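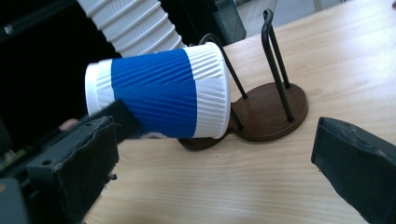 The Danko double cup stand: gallery

The Danko stand is a small thing, a holder for paper cups with two places side by side, and it has been in the Trallel catalogue for longer than most of the furniture. It goes out to offices, waiting rooms and village halls, usually in the same order as the cups. This page collects a few notes on the stand, the cups that go in it and the table it sits on.

1. The ribbed paper cup

White paper with a wide band of royal blue round the middle. The wall is covered in fine upright ribs, closely spaced, and the blue looks darker in the grooves than on the ridges. The rim is rolled and left white. To the right of it is the stand, in dark brown wood and black wire.

We sell the cup in boxes of 200. It is a disposable cup and we don't pretend it is anything else, but the ribbing does two useful jobs. It gives the fingers something to hold when the drink is hot, and it keeps the cups a little apart in the stack, so that you can lift one off without bringing the next one with it. Smooth cups tend to stick together in damp weather. Anyone who has run a tea table in July will have seen somebody walk off with two.

The blue was chosen by Miloslav Danko, who also drew the first version of the stand. He wanted a colour that could be picked out from the far side of a large room. There was a green version for a while, sold through Melier, but it was dropped when the printer changed over to new inks and the green no longer matched from box to box.

2. The stand in use

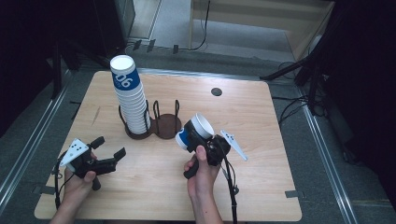

Karabo Steyn
Showroom and catalogue editor

A tall stack of cups in one half of the stand, and the other half left free. The number on the band is 06, in large white figures, and on the stack it reads sideways. Customers do ask about that. It looks odd for a moment and then you stop seeing it.

The two round bases are joined in a figure eight, with wire loops rising from each. On the early stands the bases were separate and were held together by a short metal strip. The strip worked loose, and people ended up with two single holders that slid about, so Miloslav had the base redrawn as one shape. The wire is thin because the cups weigh very little. Its only task is to stop a tall stack leaning.

What goes in the second place is up to you. In our own kitchen it holds the smaller cups for water. Kamil Vlček, who looks after our deliveries, puts lids in his. At Serkov, where they have six of the stands along one counter, both sides hold the same cup, and the person on duty fills the left side only when the right side has run out. Leopold Mösli on our sales desk recommends keeping one side free when the stand is on a shared table. People put down a used cup wherever there is a gap, and he would sooner it went in the stand than on the paperwork.

Some practical points that come up in letters and calls:

Load the stack with the rims all facing the same way, and press down lightly at the end. Pressing hard undoes the good of the ribbing.

Lift from the top with one hand and steady the wire with the other if the stack is tall.

Wipe the bases with a cloth that has been well wrung out. Do not leave the stand in the sink – the wood will mark.

If a loop gets bent, it can be eased back by hand. Do it a little at a time.

3. The table

Pale wood with rounded corners, which is how we would always show this stand if we had the choice. Dark bases can get lost on a dark top. There is a small round cable hole towards the back, to the right of the holder, and strips of black tape along the left and right edges near the front. The floor beyond is grey carpet.

We are often asked how large a table the stand needs. It needs very little room itself. The space is wanted in front of it, where people put down a cup to pour, look for the milk and pick the cup up again. Leave that area free and keep the stand towards the back or to one side. A kettle should have its own table if you can manage it.

A customer of ours, Radomír Ďurica, fitted out 18 meeting rooms last year and tried the stand in the centre of the table in all of them. He has since moved every one to a corner. In the centre it got in the way of people talking to each other, and the stack was knocked whenever someone passed a document across.

Ordering

The stand is sold singly. Cups are sold by the box and can be added to the same delivery. The 06 band is the standard print. Plain blue bands can be had on request – please allow longer for these, as they are made up to order. Spare wire loops are kept in stock for the current stand but not for the early one with separate bases.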